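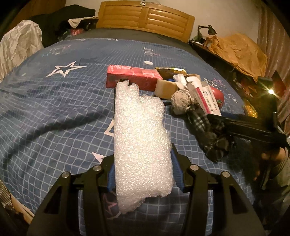
Last updated: Apr 30, 2020

Short thread on where Nuleo stand with their goalkeeper, as I've had a lot of messages asking.

The contract runs out in June. There is no option year in it. The club offered a new deal in the winter, two years on the same money, and he turned it down.

Prarkari then made a bid. My understanding is that it was low, and that Nuleo said no within the day. They haven't come back with a second one and I don't expect them to while nobody is playing.

From Nuleo's side it is a simple sum. Sell now for a small fee, or keep him and risk losing him for nothing when the deal ends. They have picked the second.

I think that's fair enough. He has played 100 league games for them and kept 19 clean sheets over the last two seasons, behind a back four that changed nearly every week.

He also went 961 minutes without being dropped, booked or subbed before the hamstring problem. That isn't a record of any kind, but managers like a keeper they don't have to think about.

What he wants, as I hear it, is a third year and a clause that lets him leave if they go down. The third year is the sticking point. Nuleo don't give three years to anyone over 30 and haven't done for a long time.

The clause is less of a problem. Two other players in the squad already have one.

A few of you asked about Prerkia. They did watch him twice before the break. They have since given their own number one a new deal, so I would leave them out of it.

If he does go, the plan is to promote the understudy and bring in an older keeper on a short deal for cover. They would not spend a fee on the position. The money is meant for a left back and has been since last summer.

The understudy has made 2 starts, both in the cup. He was fine in the first. In the second he came for a corner he was never getting and it cost them the tie.

The other thing is the dates. If the season restarts and runs past the end of June, the club will need a short extension just to have him available for the last matches. He would have to agree to it, and so would any club he had signed for.

I'm told he would play on. Nothing has been signed.

My guess is he stays, on two years with a better wage in the second. I'd put it no stronger than that. Will add to this thread if anything moves.

Recent threads
Prarkari's wage bill and who is out of contract
Prerkia: loan players and when they go back
Why Nuleo still need a left back
Nguyen Cup: what happens to the unplayed ties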